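**Re: [alville-makers] folding table layout for the bag day**

Sorry all, typing this between loads of washing so excuse the mess.

Quick answers to Annelies first, then the table stuff.

On Sunday, May 28, 2023, Annelies Aigner wrote:

> Hi everyone,
>
> Before we settle on the room for the bag and cover day, can someone tell me whether we need boards on the tables or not? Gusturham has the light wooden tables and I'd hate to see them scratched up by zips and buckles. Last time in the other hall we just used the bare tops and the black fabric was shedding lint everywhere, couldn't see a thing against the dark laminate.
>
> Also is anyone bringing the Javura offcuts? And how many tables do we want out, 5 or 8? I have to tell them by Wednesday.
>
> Annelies

Boards: yes please. White ones. I've had one down on the wooden table at home all week and it's miles better for black fabric, you can find the edges. Doesn't need to be fancy, just flat and big enough that the thing you're folding has somewhere to spread out. Mine's from Wieser, cost me nothing, it was the back of an old display.
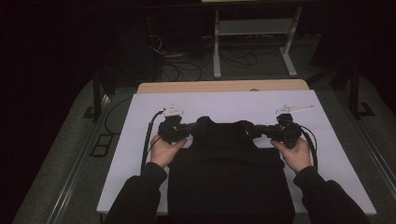

*Photo: Alville Makers list archive. Fine to reuse in the newsletter, please keep the credit.*

Bulky black stuff on a white board. Leave the gathered end away from you and let the wide part come toward you, then you've got the whole lower half of the board to smooth out on. I kept doing it the other way round and shoving the wide bit off the back of the table, where it slid onto the floor. Carpet fluff all over it. Lint roller!! Someone bring two.

Tables: 5. Eight is too many for that room once the chairs are in, we'd be climbing over each other to get to the kettle. Two people to a table, sit on opposite corners so you're not elbowing. If we get a crowd the late ones can do the sorting at the bench.

Cables and cords, please keep them off to the sides and not across the middle of the board. Same goes for the iron when it's out. I know I go on about it but we had that near miss with the iron in autumn and I'm not doing that again.

Javura offcuts: I've got them. 345 pieces by the tag on the carton, mostly charcoal and black, a bit of navy. Haven't opened it to check and not planning to. The padded ones are a pain to fold flat, I'd do those in thirds, press the air out with your forearm and then strap. Plain ones just halve and halve agian.

Labels are a problem. The roll I've got is nearly done and the printer has decided it only speaks to my daughter's laptop. Could do masking tape and a texta for now? Colour on the front, size on the back. If anyone has a proper label maker pls shout.

Things still needed:

- 4 more white boards (or thick white cardboard, taped at the corners)
- lint rollers
- straps or wide elastic, any colour
- masking tape
- milk

Annelies can you also ask Gusturham if we can get in early to set up? The key thing last time was a shambles, half of us stood in the carpark in the rain for ages.

Boot's full already so I can't give anyone a lift, sorry. Washing's beeping, gotta go. Will check the list tonight if theres anything I've missed.

M.

--
alville-makers mailing list
To unsubscribe, reply with "unsubscribe" in the subject line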